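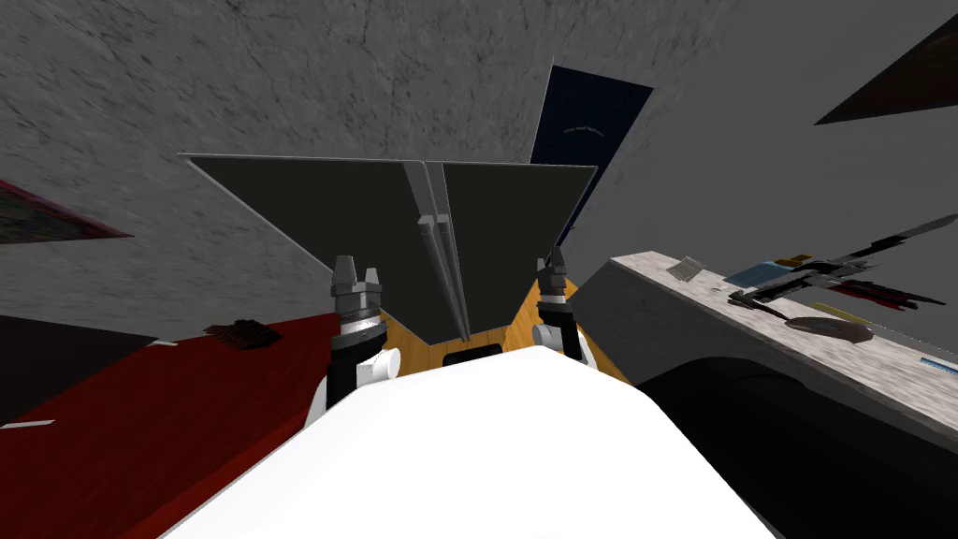

Civen的家务仿真包我买了两个月就退了，门铰链的阻尼怎么调都像在推冰箱。这条留言挂在我上一篇评测底下，署名“北窗”，点赞比正文还多。我不服，自己掏2378块续了一年，又把厨房场景从头跑了一遍。结论先放这里：北窗说对了一半。

先说装机。安装包解压要3遍密码，每遍都一样，大概是怕你中途反悔。场景库叫Kalholm，双臂机器人的模型是现成的，拖进去就能站住。厨房里有大理石纹的台面，有木地板，墙面粗糙得像刚拆了壁纸，审美我不评价，毕竟机器人也不挑。说明书一共100页，讲授权的部分比讲抓取的部分长，看得出法务是这家公司干活最勤快的部门。

我主要试双臂配合大件家具。默认参数下两只手各干各的，像一对冷战中的夫妻；把同步周期调短以后好了许多，代价是我那台显卡开始唱歌。大平板的碰撞体做得老实，边缘不会穿模，这一点比隔壁Dostico强。Dostico便宜是便宜，夹爪经常从门板里长出来。

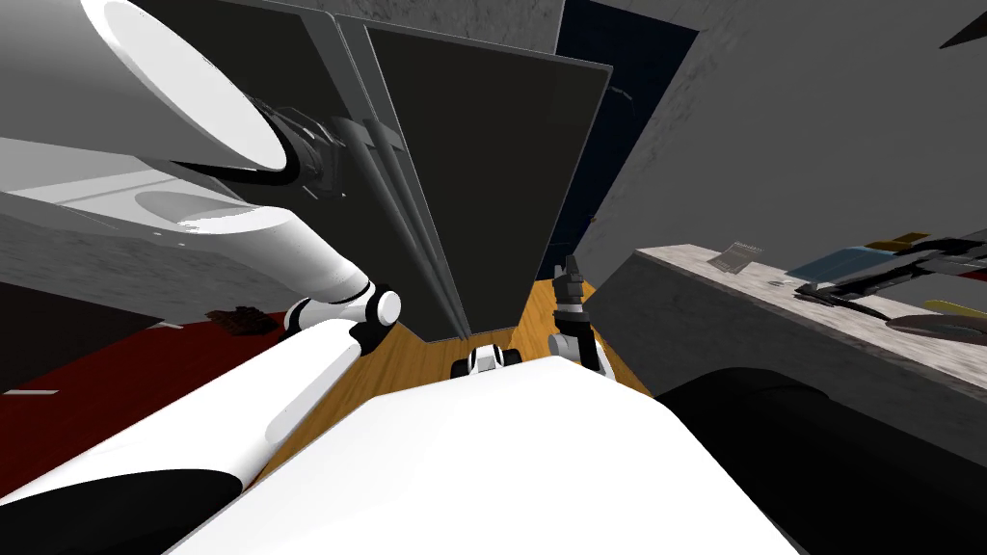

Kalholm厨房场景，左臂、深灰面板与右侧台面

视角切换值得夸一句。头顶和手腕的视角都能单独导出，画面干净，时间戳也对得上。手腕视角离得近，夹爪的圆柱指节能占掉半个屏幕，模型偷没偷工一看便知。Civen在这里没偷，接缝和倒角都做了，只是暗处黑得太彻底，阴影里什么也捞不着，拿去训练之前得自己补光。补光的菜单藏在“导出”下面的“其他”下面，祝你好运。
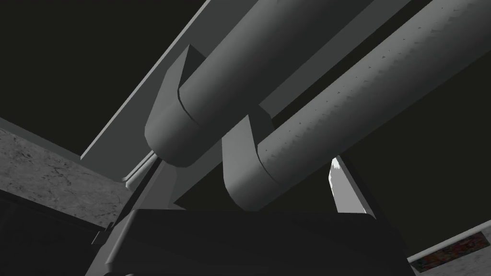
第 2 页

接着说北窗骂的铰链。我把阻尼从默认值一路往下拧，拧到底，门还是沉，手感确实像冰箱，还是装满年货的那种。后来翻到说明书的附录，才知道要先关掉一个叫“稳健模式”的开关，滑块才真正生效。开关默认打开，界面上没有任何提示。关掉以后门轻快了，偶尔轻快过头，自己弹回来给机器人一下。所以北窗的毛病是真的，药也是有的，就是药瓶盖有点紧。

客服归Troncoso代理，八月里我发过一封邮件问这个开关，回信很快，内容是感谢我的来信。

台面上的小物件倒是让我意外，摆得跟真有人做饭似的，拿来练避障合适。要练精细抓取就差点意思，薄的东西贴在台面上，夹爪得磨蹭半天，我试到最后先松手的是我。
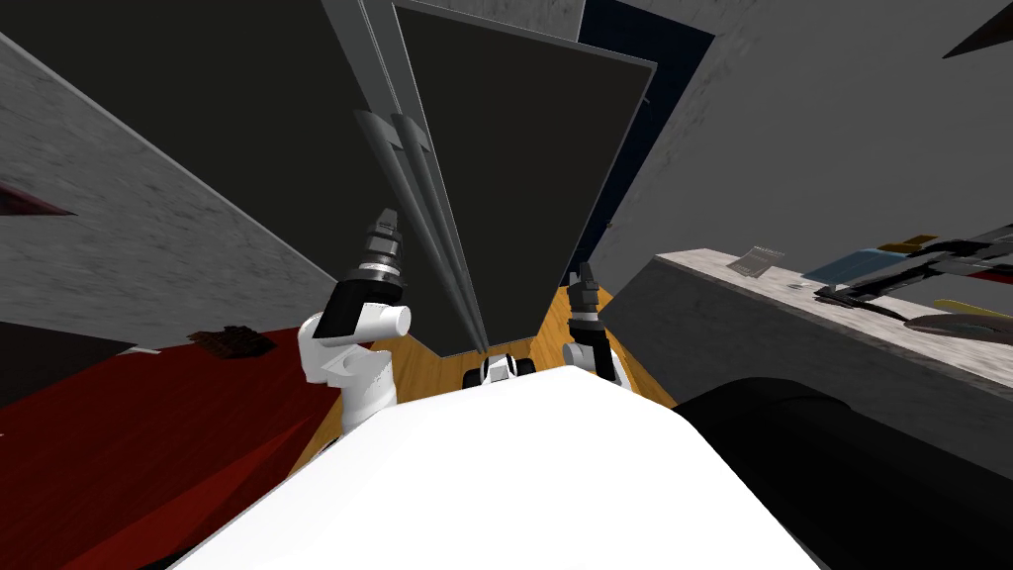
俯视视角，双臂位于深色立板前方

值不值这个钱，看你做什么。做大件、开合、双臂协调，可以买，记得关稳健模式。只想让机器人捏个小勺子，先用试用版。已经买了又退掉的，比如北窗，退款到账没有？我有个朋友也想知道。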